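Can a robot do my chores yet? Questions we get asked

Plerico tests chore robots for homes and small shops at our workshop in Ilerbridge. These are the questions that come in most often. We update the page when an answer changes.

Can I buy a robot that does all the housework?

No. You can buy machines that do one job each. Robot vacuums and mowers work well enough that plenty of people rely on them. A single machine that cleans, cooks and puts things away is still a test project.

Which chores come closest to working?

Moving solid things from one known spot to another. Cups to a shelf, cans to a bin, boxes to a cart. If the items keep their shape and the light is steady, a two-arm setup can be taught to do this in a few days.

Which chores are the hardest?

Anything soft, thin or see-through. Towels, bags, paper and clear plastic all give trouble. Soft things change shape when you touch them, and clear things are hard for a camera to pick out.

How many tasks have you tried?

Our list has 11 tasks on it. We would let 2 of them run without a person in the room: sorting cans and wiping a flat counter. The other tasks still need someone standing by. Our log has 1482 attempts in it, counting the failed ones.

Do you publish your failures?

Yes. Every attempt goes in the log, and a dropped item counts as a failure even if the arm picks it up again.

What about a shop floor?

Shops are easier than homes in some ways. The bench stays put and the parts are the same every day. Renley, a small packaging shop we work with, uses one arm to load trays. A worker still clears jams and changes over the line on Friday.

Why do you spend time on paper?

It is cheap, and the skills carry over to labels, cartons and laundry. The arm has to get hold of a thin edge, keep the sheet from sliding and press without tearing it. We use plain sheets and start with simple folds.

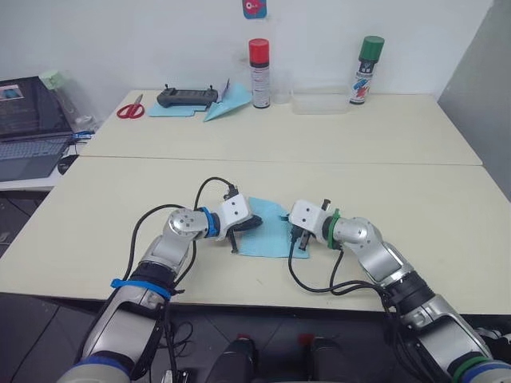

Paper work with two arms. The airplane on the back table is folded from light blue paper.

Why two arms and not one?

One holds while the other works. You do the same thing when you fold a letter. Two arms also means more to go wrong, and they have to be kept from bumping each other.

Is it faster than a person?

No. On a simple fold, our best run with the Ouali control software took 8 times as long as a person doing it by hand.

Is it safe around kids and pets?

We don't run arms with either one nearby, and we don't suggest you try it.

Can I visit or send in a chore?

Workshop visits start again in November. You can send a chore at any time using the contact form. Tell us what the items are, how big they are and where they need to end up.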